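**The Worktop Problem**

The Tavstead robotics club had been given one term, one arm and a hundred pounds to teach the arm to wipe down a kitchen. By December it could wave, which had not been asked for.

"It's a very good wave," said Sakda Petchrat, who had written it.

Santosh Sandhu, club captain by virtue of owning the laptop, said that the judges at Stirkville would be looking at crumbs. Fifteen clubs had entered and every one of them would have an arm. The points were for crumbs removed, and you lost them again for anything you knocked, scorched or wiped on to the floor.

They had named the arm Aron, after a long meeting in which all the better names were voted down. Aron lived in the practice kitchen behind the food technology room and was let out after four o'clock. He had a sponge, a small camera at the wrist and no idea where anything stopped.

This was the worktop problem. Aron would set off across the wood in fine style, reach the cooker and keep going. On his first full run he wiped the worktop, the rim, a ring and the air beyond, and would have done Stirkville itself if Panya Klinhom hadn't sat on the switch.

"He needs to know where the wood ends," said Panya.

"There's a line," said Santosh. "Anyone can see there's a line."

"He can see a hundred and nine lines. Wood is nothing but lines."

She turned the laptop round so they could have it out properly, and they leaned in over what Aron was looking at.
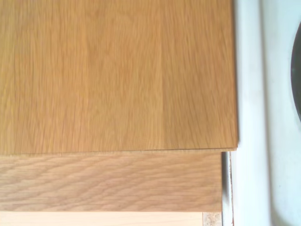

Ans De Smet wanted to know why they didn't just tell him to stop at white. It came from the back of the room, through a mouthful of somebody else's crisps, and was followed by the remark that a cooker was white and a worktop was brown and a whole term seemed a lot to spend on it.

There was a silence of the sort that follows a good idea from the wrong person.

"Lighting," said Santosh at last. "Reflections. It's more complicated than that."

"Is it?" said Panya.

Sakda was already typing. It took him two lines, one of which was a comment explaining that he had been about to think of it himself.

They scattered toast crumbs and stood well back. Aron lowered his sponge, set off along the wood, came to the edge of the cooker and stopped dead. Somebody cheered. Aron considered the cooker for a while, turned round and wiped his way home, pushing a neat grey ridge of toast in front of him.

Then he arrived at Santosh's homework, which was on white paper, and stopped dead again.

"Two lines," said Santosh, rescuing it. "I said it was complicated."

"Move your homework," said Ans De Smet.

Aron waved.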